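Condlow Cemetery is changing how it takes funeral notices

If you've ever had to put a death notice together in a hurry (and it's always in a hurry), you'll want to know that the way we do it in Condlow changes on Monday. I went over to the cemetery office this week to hear about it, partly for this column and partly because I wrote my aunt's notice last spring and made a real mess of it.

Until now you had two stops. You gave the notice to the paper, and then you drove out to Mersha Road and gave the same facts to the cemetery so they could print the card for the chapel door. If the two didn't match, people showed up at the wrong hour. My aunt's did not match. Half my cousins arrived during the final hymn, and one of them still brings it up at Thanksgiving!

From Monday there's one form. The funeral home fills it in with you, or you can do it yourself at the cemetery office, and the same wording goes to the paper, the chapel door and the cemetery's own web page. Oisín Cronin has run the office for longer than I've lived here, and he told me he's been asking for this since the old chapel had a coal stove.

"I'd get three spellings of a man's name in one morning," he said. "Then his wife would come in and give me the right one."

The basic notice is free and runs up to 100 words. I counted my aunt's when I got home and it came to 254, which tells you something about me, and also about how many grandchildren she had. Longer notices go up to $24 for the paper, and the web version can run as long as you like at no charge. You can still add a photo, and you can still ask for donations in place of flowers, though they'd like the full name of the charity this time and not "the dog place."

Both funeral homes in town, Koradby and Skulora, are already signed up. Koradby has been trying the form since March with its own families, and the woman at the front desk there said the part people like best is the proof. You get a printed copy to read before anything goes out, and you have until 4 p.m. the day before to fix it. I would have paid good money for that last spring. I had my uncle down as "survived by" when he'd been gone nine years, and it ran that way in the paper for everybody to see.

The old notices aren't going anywhere, either. The office has 181 chapel cards saved in a drawer, most of them typed and a few in very handsome handwriting, and Oisín lets anyone look through them if you ask. I stayed an hour and a half. I found my old piano teacher, and the man who used to sell us corn off his truck, and a lady whose notice said only her name, her church and "she did not care for fuss." I wish I'd met her.

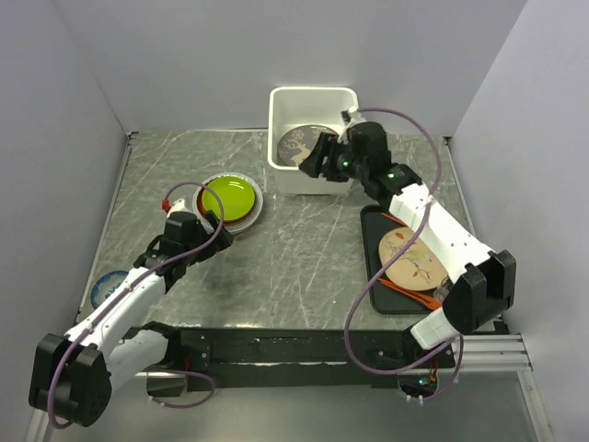 What if I need to change the service time after the notice has already run?

Call the cemetery office first. They'll change the chapel door card and the web page the same day, and they'll send the new time over to the paper for the next printing. There's no charge for a correction to a time or a place, however many you make. You should still phone the people traveling from far off, as they may only see the first version.

The office is open mornings from 9 until noon, and there's a night number taped inside the glass for anyone who needs it after hours. Paper copies of the form are on the counter, next to the map of the plots. If you're headed out there, park on the Mersha Road side, as the lower lot is still torn up from the drain work.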